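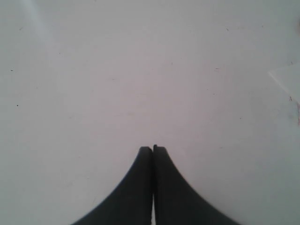
Senthil Thevar wrote to say that a white bench is a mistake: it shows every mark, it throws light back in your eyes, and he went over to dark grey at Brerkden years ago and has not wiped anything down since. I don't dispute the first two points. The third is my reason for staying with white. If the adhesive is visible I remove it, and if it isn't visible I put a clean sheet of card on top of it and find out later.

What follows is the routine as it stood on Sat 16 July. I have changed it twice since the last post on the subject and both changes were to do with scraping.

Dimensions, for those who asked

The top measures 2,449 mm by 771 mm. The depth was meant to be 800 but the pipe boxing on the back wall had other ideas, and I took the difference off the rear edge. I work mostly at the left-hand end, where the cutting gets done. The right-hand end is for gluing and drying. The glue therefore ought to be confined to the right, and it is not. It travels on sleeves, on the underside of the steel rule and on the feet of the tape dispenser.

The finish is matte. Gloss would clean up faster, but I find it tiring to read pencil lines on pale paper with a reflection sitting across them. Matte still gives some glare when the light comes in low. It is softer, and moving the work a hand's width along is normally enough to lose it.

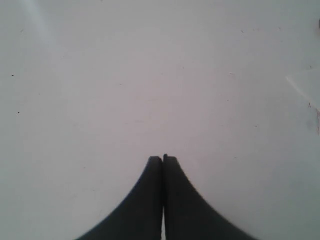

Pale white, with a streak of glare top left.

Finding residue

Dried PVA on a white surface is close to invisible from directly above. Put your head down near the level of the top and look towards the light. Residue shows as a slightly shinier patch. Fingertips are better still — run them lightly across in one direction and then at right angles to it. I used to mark the patches with a pencil ring, and then had pencil rings to clean off as well, so I stopped.

Tape residue is a different matter. It has no shine to speak of but it picks up graphite, and after a week it is a grey oblong. At that stage you don't need a method for finding it.

Removing it

1. Brush the whole top down, back to front. Grit under a scraper will mark any finish.

2. Damp cloth on the PVA patches, wrung out well. Leave it for as long as it takes to make tea. Longer does no harm to the glue but I don't like water standing near the rear edge, where my cut is only sealed by hand.

3. Scrape. Plastic only, held low, in short strokes away from the body. I had used a steel blade for years and told Vittoria Mancuso it was fine if you were careful. She sent back a photograph of the scratches on hers and asked me to define careful. The plastic scraper takes more passes, and the edge rounds over in time, but it can be dressed on fine abrasive paper laid flat. I use 800 grit for this. A red one is also easier to find on a white bench than the clear one it replaced.

4. For tape residue, skip the water. A little vegetable oil on a rag, then scrape, then washing-up liquid to get the oil off. The last part matters more than the rest put together if the next thing on the bench is paper.

5. Dry the top and lay down a clean sheet. Plain white, loose, no tape at the corners. I set mine at an angle to the bench, as that is how I draw, and change it when it gets dirty.

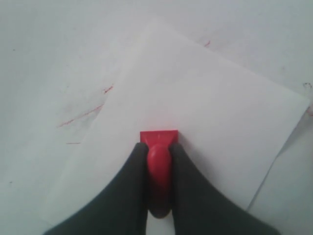

Paper against a white top

The one real drawback is losing the edge of a white sheet on a white bench. The paper is a shade brighter and there is a faint shadow along the border, and under a single lamp from the side that is sufficient. Under the ceiling light alone I have twice drawn a line off the paper and on to the bench. Shazia Ghumman suggests a cream underlay. I tried one from Munro and could see the edges perfectly well, but it cockled within a few days and I went back to plain white.

Costs so far are negligible. The scraper was bought in a pack with two others I haven't opened. Anil Ramasamy asked whether the same type will lift old masking tape from glass. It does, with oil, slowly.

I still have the underside of the front edge to do. There is a run of something along it that predates me.

Recent posts
Re-cutting the rear edge round the pipe boxing
Steel rules: checking for straight
The Jonetthorpe paper order, part 2
Lamp height and shadow on a drawing bench
Kerkside open studio, July notes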